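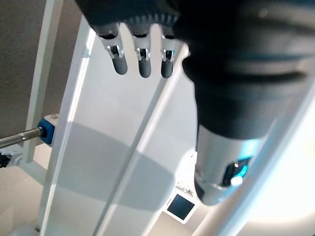

Rye bread at the Somport bakery

From August we bake the Kemska rye again, after many requests at the counter. The dough is made with 400 grams of dark rye flour from the Segers mill and 388 grams of water, so it is very sticky and you should not try to knead it by hand. We mix it in the evening and leave it in the tin until morning.

The loaf needs a long time in the oven, almost 100 minutes, and after this it must rest one full day before cutting. I know this is difficult when the kitchen smells so good! With salted butter and a little plum jam it is my favorite breakfast at the moment.

The bread is sold whole or half. Our shop in Vestell receives it at 10 in the morning, and you can reserve a loaf by phone until closing time the day before.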